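Formatting the Ferkero paperback, second attempt

Mon 26 August

The first proof of Ferkero came back with the inner margin too tight. At 101 chapters the book is thicker than anything I have put out before, and the template I used for Jistilis assumed a much slimmer spine. Text on the left-hand pages ran into the gutter from the middle of the book onwards. I have widened the inside margin, kept the outside one as it was, and accepted the extra pages.

Changing the margin reflows everything, so I also went back over the chapter openings. I had been starting each chapter on a right-hand page. With chapters this short, that produced a large number of blank left-hand pages, and the proof felt padded. Chapters now start on whichever page comes next. The five parts still open on the right, with a blank before them if one is needed.

The scene breaks were the other problem. I had used an empty line, and wherever the break fell at the foot of a page it vanished. In the Raptis chapters, where the narrator changes at the break, that makes two people sound like one confused person. All breaks are now three centred asterisks, set as their own paragraph style so that they can be changed in one go.
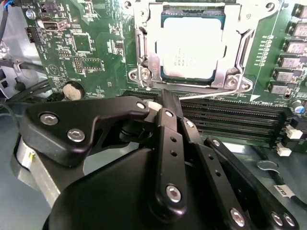 Hyphenation took longer than expected. The software splits invented names wherever it likes, and "Dro-nov" at the end of a line is tolerable once but irritating after that. I added every character and place name to the exceptions list. This made some lines loose, mostly in dialogue, and I fixed the worst by cutting or swapping a word. Purists will say the text should be final before layout begins. Mine never is.

Samina Afridi read the proof with a pencil and returned it with her usual thoroughness. Most of her marks were missing commas. Two were more serious: Dronov locks the harbour office in one chapter and strolls into it in the next without a key, and a letter is dated November when the surrounding chapters are plainly set in summer. The key now exists. The letter has lost its date, as nothing depended on it.

She also asked whether the prologue was needed. It stood at 2,525 words and I had been fond of it for a long time. I cut it to 2,000, read it again, and could not find anything in it that chapter four does not say better. It is out of the book. I may put it up here as a separate piece, with the harbour map, once I have redrawn the map in something other than biro.

For anyone doing the same job, the order I would use next time is margins, styles, exceptions list, then a proof. I did the styles last, and had to go through the whole file by hand looking for italics that had been applied directly – there were a lot of them, including several italic full stops.

The second proof is ordered. The cover file has to wait until the page count is fixed, as the spine width depends on it, so the e-book will probably come out first. Jistilis stays on sale in the old format for now, narrow margins included.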